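Culard Slim Trackpad review

I've been a mouse person for as long as I've owned a computer, so I surprised myself by ordering the Culard Slim back in April. My wrist had been grumbling, my old mouse had started double-clicking on its own, and the thing was on sale for $46. Why not!

Setup was a breeze. Switch on the bottom, hold it for 2 seconds, pick it from the Bluetooth list and off you go. It comes with a USB-C cable (short, but fine) and a little felt sleeve that I lost right away. The surface is nice and smooth, and big enough that I can drag a window right across my monitor without running out of room.

Two-finger scrolling is lovely. Pinch to zoom works every time in my browser and most of the time in my photo editor, and the three-finger swipe between desktops is now so baked into my hands that I try it on other people's laptops. The click is a real click too, a bit loud if you work next to somebody.
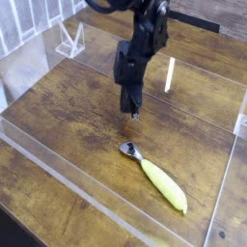
Spoon with a pale yellow-green handle on a brown wooden tabletop.

Now for the grumbles. The Plusuritz app, which you need for custom gestures, is a mess. It wanted to update itself twice in one afternoon, and it forgot my scroll speed both times. You can save 6 gestures and that's your lot. I also get a bit of lag when the trackpad wakes up, just long enough to make me tap again and open something I didn't want.

Battery life has been great, though. I'm getting 40 days or so on a charge, with the thing in use most of the working day.

I tried my sister's Indska for a weekend to compare. It's heavier and the surface feels nicer, but it costs a lot more and the corners dug into my palm. I'd still pick the Culard for everyday stuff. For games or fiddly photo work I plug the old mouse back in, double clicks and all.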